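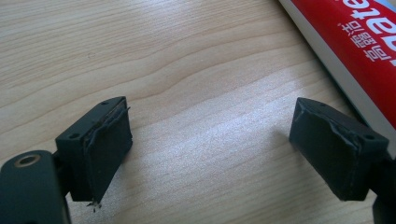
Figure 1. Light wood tabletop, grain and glare.

Our project looked at water use in the Turnasbridge dorms in September. We read the meter for 24 days and asked residents on 2 floors to keep a log of sink use. The older building, Kuhlmann, used 2608 gallons more than Fanesari over that time.

Most of the gap came from the morning hours — the taps in Kuhlmann have no flow limiters.
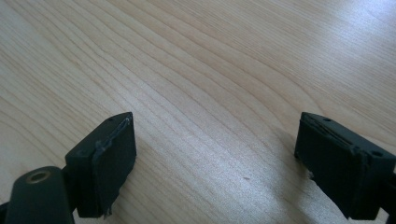
Results and Limits

Eleven logs were incomplete and we left them out. The meters don't separate sinks from showers, so the logs had to fill that in.
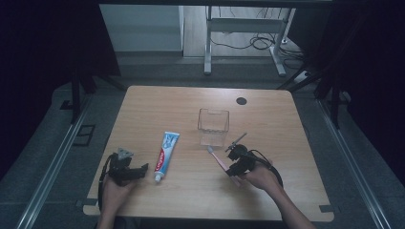 Tooth brushing was the habit residents logged most often. Many left the tap on the whole time. A clear cup, like the one standing by the toothpaste and pink brush, can be filled once for rinsing. We suggest a trial of this before new taps are bought.

Contact: Kidard Student Projects | Copyright 2018 | Back to top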